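Falach two-finger gripper, three weeks in
Reviewed by Solomiia Vakulenko, Jul 19, 2025

I'll admit I came to the Falach a bit spoiled, having used the Cenidska gripper for most of a year and gotten fond of its big soft pads (and of never having to think about it!). Cable work is a different animal, though, and that is where I wanted to see what 600 dollars would buy.

The first thing I noticed was how slim the fingers are. They reach down between wires where the Cenidska would push everything aside, and Kamlesh Mittal, who set up the arm for me, had it bolted on and talking to the controller before I'd finished my coffee. The force setting goes from 1 to 10, and I've been happiest at 3 – any higher and I start to worry about the thinner strands.

I was less taken with the lock nut on the mount, which wants a wrench I never seem to have nearby.

The wrist camera is a pleasure up close, with color good enough to tell a green and yellow twisted pair from the red wire next to it. Shiny yellow bins do throw back a bright patch of glare, so I'd plan your lighting with that in mind.
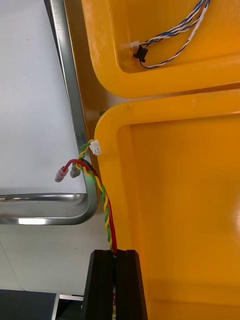 Who I'd recommend it to

Anyone sorting harnesses or small connectors all day. For boxes and bottles, I'd stay with the Cenidska and keep the change.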